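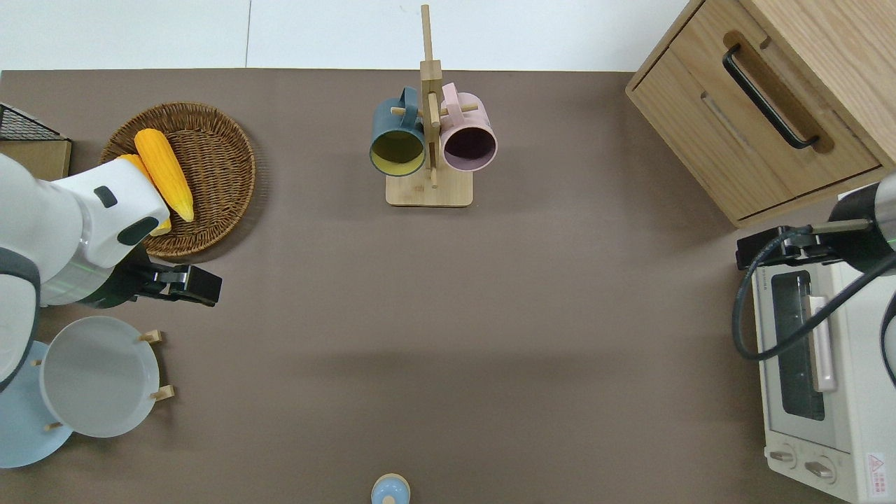
Corn in a wicker basket.

Friday, January 5, 2024

Who owns a no-hitter?

OK, so it's the dead of winter, there is no baseball, and I'm still mad about a ground ball from August. The league sent out its rule changes for the new season this week and tucked down near the bottom, after a long paragraph on helmet decals, was the one I'd been waiting for. Scoring decisions now have to be final by noon the next day. No more going back later in the week. Done!

If you were at Nilgate Park for the second game of that doubleheader against Ruawai, you already know why I read that line twice. If you weren't (and most of you weren't, the announced crowd was 494 and I think that was generous), let me catch you up.

Our lefty went the distance. Second games are seven innings in this league, so purists can grumble about whether it counts, but he threw exactly 100 pitches and walked off the mound with a 6-0 win and a zero in the hit column. The guys poured out of the dugout. Somebody got him with the water cooler. The PA played that awful song. I hugged a man in a Ruawai cap, who was very decent about it.

The only play anyone could argue over came in the fourth. One out, sharp grounder to the left side, our shortstop takes two steps to his right, gets the glove down and the ball goes off the heel and dribbles into the grass. Carleen Bright was scoring that day and she put up the E almost right away. I had it as an error too, in pencil, in my own book, before I looked at the board. I want that on the record, since I got emails later accusing me of homer scoring.

So everybody goes home happy. Then on Wednesday the box score changes. The E is gone, there's a 1 in the hit column, and our no-hitter is a one-hitter. No announcement. A reader noticed before the club did.

What happened is that Keith Sheehan, who manages Ruawai, asked the league for a review on behalf of his hitter. And look – he had every right to. The kid was batting a hair under .300 at the time and that's the kind of thing a manager should fight over for his guy. I called Sheehan for last fall's newsletter and he was perfectly nice about it. He told me he'd have filed the same paperwork if it had been a 12-2 game and I believe him. He also said he thought it was a hit, period, and that shortstops at this level don't make that play often enough to call it ordinary effort. That's the phrase the whole fight hangs on, by the way. Ordinary effort. You could park a bus in there.

Where I get stuck is how the review was done. The league had one video angle, the fixed one up behind the plate, and on it the shortstop is about as big as a grain of rice. You can't tell how hard the ball was hit. You can't see the hop. Carleen had the hop! She was sitting right there with a clear view, she's been scoring games in this league since before we had lights, and she was overruled by someone squinting at a laptop. She wouldn't complain to me about it. She said a scorer's job is to make the call and then let people be wrong about it, and then she changed the subject to tomatoes.

And the hitter, who I also talked to, said he felt lousy the whole rest of the month. He hadn't asked for the review. Opposing fans booed him over at Nonel, where they had no stake in it whatsoever.

Now, does the new deadline fix this? Partly. Under the new wording, Sheehan could still have asked, as long as he did it that night, and the league would have had until noon to sort it out with the same grainy video. So we might well have lost the no-hitter anyway. But we'd have lost it on Monday morning instead of after the commemorative T-shirts had gone to the printer. (I have one. It's a medium and I am not a medium.)

What I'd really like to see is the scorer in the room, or at least on the phone, when a call gets looked at again. Let her explain what she saw. If she changes her mind, fine, I can live with that. The rule as written doesn't mention the scorer at all, which seems nuts to me, and I've written to the league office to say so. If you feel the same way you should write too. Be polite. They read them, I'm told.

A couple of other bits from the same memo: the pitch clock stays where it is, extra innings still start with a runner on second (boo), and the Luvever road trip has been moved to the front end of the schedule, so pack a coat if you're making that one.

Our lefty is signed for next season. I asked him about the game when I ran into him before the holidays, and he said he still has the ball, and on the ball it says no-hitter, in marker, and he isn't planning on crossing it out.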